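4. Saving, Loading and Moving Your Campaign (PC)

Helodside keeps 10 save slots per profile. 8 manual, the last two are autosave. You can't write to the autosave slots yourself.

To save by hand

1. Get out of combat first. Menu is grayed out otherwise.
2. Press Esc, pick Records.
3. Choose a slot, type a name. 35 characters max, no slashes.
4. Wait for the lantern icon to stop. Then quit.

NOTE: Saving on the Forndale ferry puts you back at the dock when you reload. Cargo stays, crew orders dont.

To move saves to another computer

1. Close the game AND the launcher.
2. Open Documents, then Helodside, then Profiles.
3. Copy the whole profile folder – not just the .sav files. Map markers live in a separate file.
4. Paste into the same place on the new machine.
5. Start the game, pick Rebuild Index. Takes a minute or so on a long campaign.

CAUTION: Turn cloud sync off before step 5. If its on, the older cloud copy can overwrite what you just pasted. No undo.

Error 261 on load

Save was made on a newer patch. Update the game, try again. Still there after updating? Load the autosave from before the Plonell siege and re-save in a fresh slot.
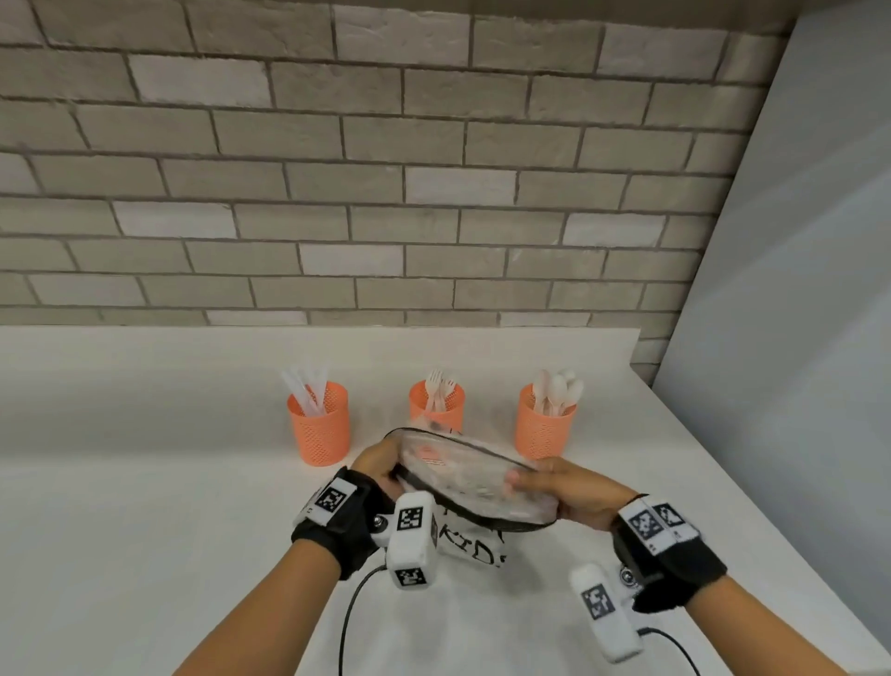
Fig. 4 – White countertop and gray brick wall.

Mods

Saves made with mods on get an M next to the name. Remove a mod mid-campaign and the save may open with missing units. Keep a clean slot.

Section last changed April 3, 2019. Controller shorcuts are in section 5.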